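Priltness Supporters' Forum > Club Talk > New ticket and "matchday wallet" scheme

DigbyB
Has anyone read the small print on the Gomudano wallet yet? The club want us to load money on to it before the season starts and then use it for pies, programmes and away coaches. The email says you save 4 per cent. It doesn't say on what. I load 90 quid in August and spend the last of it in December, and in the meantime who is holding my 90 quid?

northbank_gis
The club, presumably. Same as a season ticket. You pay up front for those and you don't lie awake over it.

DigbyB
With a season ticket I know what I've bought. It cost me 685 and I get a seat. With this I get the right to buy a pie later on at whatever price they fancy charging by then.

Raed Q
Read clause 6. "Unused balances lapse at the close of the season." So if you're ill in April or they switch a kick-off and you can't get there, the money goes to the club. I'm not saying it's a con. I am saying I'd like to see the figure they've pencilled in for lapsed balances, and I bet they have one.

northbank_gis
You can spend it in the shop though. It does say that.
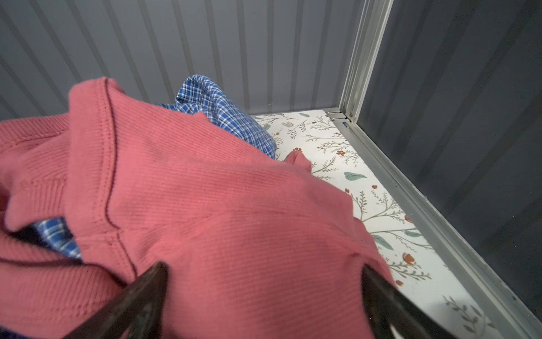

The shop takes it right up to the last home game, so anyone with a few quid left over can get a scarf or a mug. I really don't see the drama. My sister's lot at Ashby have had something like it for two seasons and she's never mentioned losing a penny.

Raed Q
Has she ever checked?

northbank_gis
She's an adult, Raed.

tirta_r
I asked at the ticket office. Answers as given to me:
Cash still accepted at the kiosks? "For now."
Can I get my balance back if I move away? "You'd have to email."
Who do I email? She gave me the general enquiries address, the one that never replied about the turnstiles.
She was perfectly nice about it and plainly hadn't been told anything.

DigbyB
"For now" is doing a lot of work there.

Anahera G
I'll stick up for it a bit. I take two kids and the queue at the Zarkus End is a disgrace. If tapping a card gets us back in our seats before the second half I'll put up with some small print. Not everything the club does is a plot against Digby.

DigbyB
You can already tap a card. Your bank card. It's been working on those tills since last season. What does theirs do that yours doesn't?

Anahera G
4 per cent off, for a start.

Raed Q
Which on 90 quid is £3.60, if it covers everything, and we don't know that it does. Leave a fiver on there in May and you're down on the deal.

Anahera G
Then don't leave a fiver on there! Put a tenner on at a time.

tirta_r
Minimum top-up is 30. It's on the second page.

Anahera G
Oh. Well that's annoying. I'd missed that.

northbank_gis
Still optional, people. If you don't like it, don't join.

Raed Q
Away coaches are wallet only from December, so it's optional if you never go away. I'll write to the club tonight and ask about refunds and the coaches, and I'll post whatever comes back. I'm not loading anything until then.

DigbyB
Put me down as asking the same. And ask them who holds the money, will you? That was my question in the first place.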